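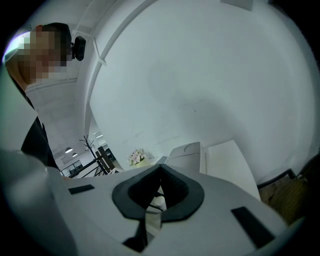
8 Feb 2019 – Fundale today put out first results from its household chores trial, run with Winent since December. Short version: machines can't make you a coffee yet, not reliably. Getting closer tho. Work was done by people with grippers in hand, small jobs, same room each time, a pot of pink and white flowers left standing close by because real homes have stuff in them. Total of 427 runs logged across 20 chores. Wiping, sorting, moving cups. Folding still a mess.

Cups are the hard part. A mug goes in the bay of a drink machine, handle one side, not much room for the jaws – easy for a person, slow for software. Fundale will keep at it through spring and wants some 3,000 runs before it says anything about a product. No price, no launch date.
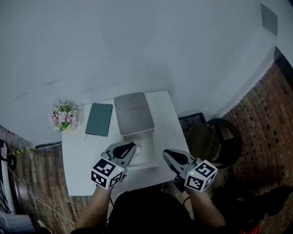 Barus, asked for comment, said it would not put a machine in its own break rooms on these numbers, and that shop floor work will come first becuase the parts don't change shape. Full results on request from the Fundale press desk.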